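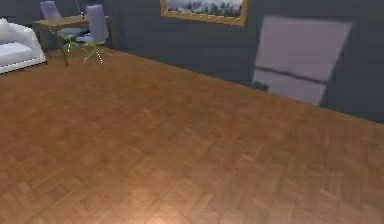
20 Mar 2018
by the author of this blog

I started to learn bread baking in January, when the evenings were long and I had no good excuse to go out. Before this I bought all my bread from the bakery on MacLeish Street. It is good bread, but they close at six and I come home later than that.

My first three loaves were flat and sour. I followed a recipe which asked for 745 grams of flour, and I measured it with a cup. A cup is not a good tool for this! Now I have a small scale, and the dough behaves much better – not always, but on most days.
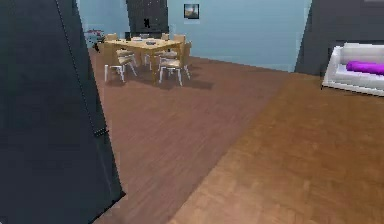 Flaltby, March

The flour here is different from the flour I knew at home. It drinks less water. I now hold back 60 grams of water and add it slowly with my hand, until the dough feels soft like an ear. My grandmother used to say this about the ear, and I did not understand her when I was a child.

For the first rise I leave the bowl overnight, between 8 and 10 hours. My kitchen is cold, so it needs this time. When I stayed one week in Sullska the same dough was ready long before breakfast, and it had climbed over the side of the bowl.

I also tried rye. The rye from the Fallilar mill is dark and sticky, and I have to wash my hands two times after it. But the smell is exactly the smell I remember.

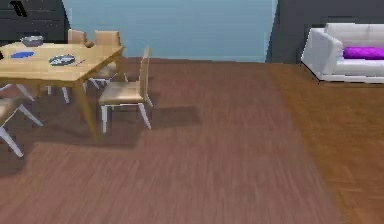
What I want to try next

A loaf with caraway seeds, and after it something sweet with raisins. I still cannot make a nice cut on the top – my knife pulls the dough and the line becomes ugly. If you know which blade is good for this, please write me in the comments.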